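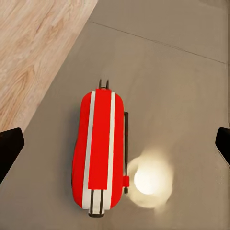
Barbara Marciniak asked why I don't just slow the whole approach down and stop fiddling with the finger gap. Fair question! I tried slow in December and all it got me was a longer wait for the same miss.

Home Notebook Builds Parts Log Contact

Before I wreck anything on the real arm (the Tomoana, still in bits on the shared bench) I'm doing it all in the sim. Living room map, wrist camera, plus one fixed view of the room. Gripper is the Brulby pair, black, two fingers. 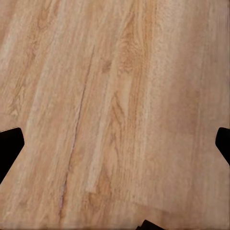

Brindport, June 8, 2024

Ran 500 tries overnight with the fingers starting wide open. Log stops at 1,448 lines, so something quit writing early, need to look at that. Of the ones I replayed, 7 went for a dark line in the floorboards as if it were an edge. The grain is pretty busy down there. Going to blur the floor texture some more, or maybe turn down the contrast before it reaches the detector – haven't decided.

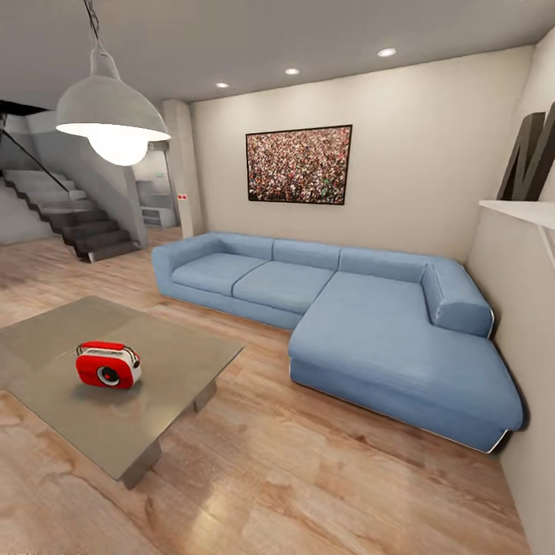

Jolene Pirihi says the lights should come down before I touch the floor at all, and that shiny planks fooled her detector for weeks. Okay, trying that first, one light at a time. The lamp goes last.

Also rewrote the close command. It used to ramp over 12 steps and now it just goes, which I like a lot better, but I don't trust the zero yet. 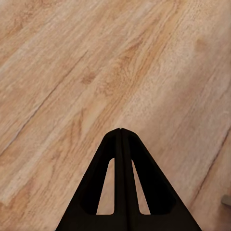

Wrist view, fingers closed on nothing.

Still to do: find the log bug, measure the printed fingers against the model, ask Harnau if the spare servo horn ever shipped.

Notebook index | Contact the shop | © Brindport Shared Workshop | Back to top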